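4. What Goes in First: Packing a Mixed Paper Bag

4.1 The table before packing

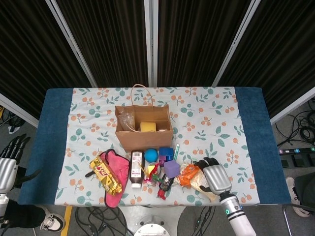

Figure 3. A mixed-goods table at an early point in packing, with the kraft paper bag standing behind the row of goods.

Xuân Phí objected to the whole premise on reading our first draft. A bag like this one, Xuân wrote in the margin, gets packed by whatever is closest to your hand, and any order we find afterward is an order we put there ourselves. We took the remark seriously, and much of this section is an attempt to answer it. We think Xuân is half right, and the half that is right turned out to be the most enjoyable part of the study!

The goods in Figure 3 are typical of what we call a mixed table. Food sits next to things that are plainly not food: a snack package, wrapped candies, a green toothbrush, a blue ball. Hard things sit next to soft ones. We wanted this from the start. Earlier work in our group, the Kirkeck pantry study, used groceries only, and groceries come with strong habits attached. Most people who have shopped for themselves know that cans go under bread. Far fewer have a settled opinion on whether a cloth pouch goes under a toothbrush, and watching people form that opinion on the spot is a delight.

We use the word "bed" for whatever lies on the floor of the bag when the first real decision has to be made. In Figure 3 the bed includes a yellow sponge block and a crumpled clear plastic bag. Both are soft and both take up a good deal of room for what we assume they weigh. A bed like this is very different from a bed of bottles or boxes. It gives when pressed, it does not offer a flat surface, and it invites the packer to push things down into it. We return to this in 4.3.

4.2 How the sessions were coded

Packing was coded one placement at a time. A placement begins when an item leaves the table surface and ends when it comes to rest in the bag. Taking an item out again counts as a separate placement with the code R, and moving an item that is already inside counts as M. Across the full set we coded 3,662 placements in 106 sessions. So-ying Peng and Lợi Tạ coded separately and then met over the ones they disagreed on, which were mostly of type M, where it can be very hard to say whether a packer shifted the sponge on purpose or just brushed it on the way down.

Each item was given a rating for firmness, one for how easily it rolls, and one for how badly it would suffer under a heavier neighbor. We tried a fourth rating, for how awkward the shape is to grip, and dropped it after the pilot in August. The coders could never agree on pouches. A pouch with a strap is either the easiest thing on the table (pick it up by the strap) or one of the most annoying (the strap then refuses to go in the bag), and no single number captures that.

We did not tell anyone what order to use. The instruction was one sentence long: put everything from the table into the bag so that it could be carried home. The phrase "carried home" did a lot of work. In the Gindley version of the task, which left it out, people tended to stop caring once the table was clear, and several bags ended up with bottles lying across the top.

4.3 Soft beds and the urge to dig

A soft bed changes what people do next. On a firm bed, packers place an item and let go. On a soft bed they place it, press it, and often press it again. We called this digging, and it was far more common than we had guessed. Bottles were the favorite item for digging. A packer with a sponge and a plastic bag at the bottom would stand a bottle upright, find that it leaned, and work it down beside the sponge until it stood up properly. The sponge ended up as a kind of wedge. We find this a lovely bit of everyday skill, and none of the people we talked to afterward remembered doing it.

Loose plastic is a harder case. A crumpled bag inside a bag fills whatever space it is given, and then gives the space back slowly as things are pushed against it. Some packers took it out, flattened it and put it back in last. Others left it where it was and used it to pad the side. Sarla Sisodia, reading the session notes, suggested that the two groups might be thinking about different ends of the trip. Flattening makes the bag easier to fill, and padding makes it easier to carry. We like this reading very much, though our coding has no way to test it.

Foam cubes behave like neither sponges nor boxes. They look like building blocks, and people handle them as if they were: corners lined up, flat side down. They were placed with more care than anything else of their size. Only late in a session, when space was running short, did packers start to squeeze them. The change is quite sudden. Someone who has been setting a cube down gently will give it a squeeze, and from that point on treats every cube on the table as filler.

4.4 Small things in numbers

Wrapped candies are where Xuân's objection bites hardest. They are small, there are several of them, and they fit anywhere. If people packed purely by reach, the nearest candy should go in whenever a hand happened to be near it. If people packed by plan, the candies should be kept for the end and used to fill gaps. Both patterns showed up, often in the same person. A packer would carry out a clear plan with the bottles and then, with the other hand, sweep up two candies in passing and drop them in.

We now think of a session as two streams running together. The slow stream handles the items that can go wrong: bottles that tip, snack packages that crush, a ball that rolls off. The quick stream handles the rest, and it really is driven by what is close. Xuân's remark describes the quick stream perfectly.

A ball sits oddly between the two. It can't be crushed, so it ought to belong to the quick stream, yet it asks for attention as long as it is on the table. Many packers dealt with it early for that reason alone. One person in the Bradeck sessions told us she could not think about the bottles until the ball was "somewhere it would stay." Once in the bag, though, a ball is a poor neighbor. It makes a round hump that nothing will rest on, and it was one of the items most often taken out again under code R.

4.5 Snack packages

Snack packages deserve a few lines of their own. They are light, slippery, and full of things that break. People were gentle with them to a degree that surprised us, even when they had just been quite rough with a pouch. They also served as a marker of progress. When the snack packages went in, the session was usually close to done, and several packers said so out loud ("okay, chips and then we're finished"). We had four sessions in which a snack package went in early, and in each of these the packer later lifted it out, carried on with the other things, and laid it back on top at the end.

Laying is the right word. Bottles are stood, cubes are set, candies are dropped, and snack packages are laid flat or tucked along a side, with the crimped edge up. Nothing in our instructions encouraged this. Kalogeropoulos, the grocery game we used as a warm-up, shows all goods as plain squares, so it can't have come from there either.

4.6 The paper bag itself

Finally, the bag matters more than we had allowed for. Kraft paper holds itself open, which leaves both hands free, and a twisted paper handle is in the way only when it flops inward. Paper also creases, and a crease low on one side will steer everything that comes after it. So-ying noticed that packers often looked down into the bag before picking up their next item, and that these looks grew longer as the bag filled. We had treated them as pauses and left them out of the coding. In the next round they get a code of their own, along with a tall plastic tub and a cloth tote, so that we can see how much of the digging described in 4.3 belongs to the goods and how much to the paper walls around them. Ngọc Ông has already begun sorting the items for the tote sessions, starting with the bottles.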